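Omia table 2 - episodes saved but the instruction text is wrong
Opened by Edit Antal, Tue 10 December

Hi all, I've been collecting pushing episodes with the colored blocks since this morning and I think a chunk of them got the wrong sentence attached.
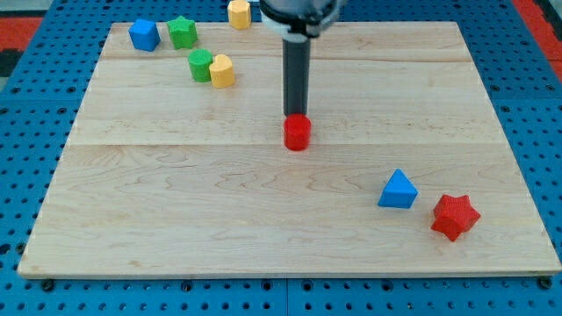 Zakhar: are the arm positions wrong too, or only the sentence? If it's only the sentence, please don't delete anything, we can relabel from the log.

Only the sentence, as far as I can tell! I played back 20 episodes and the motion is fine in every one. But where the prompt on my screen said "push the blue triangle to the red star", the saved file has whatever came up after it. So everything is shifted by one, I guess?

Stuff I tried:
- Restarted the Jelley recorder. Still shifted.
- Turned off auto-advance and waited for the save beep before asking for a new prompt. That fixed it, but wow is it slow.
- Put auto-advance back on with a 60 second limit. Shifted again.

First bad one is episode 914, everything before it looks okay. I was supposed to hit 500 new ones this week, so I'm carrying on with auto-advance off - let me know if you'd prefer I stop.

Update, after lunch: Qistina found it. The recorder was reading the prompt when it closed the file, and by then the next one had already loaded. She's changed it to grab the text at the start. I ran a few more with auto-advance on and the sentences match. Relabeling the old ones is still open, so I'm leaving the ticket with Zakhar.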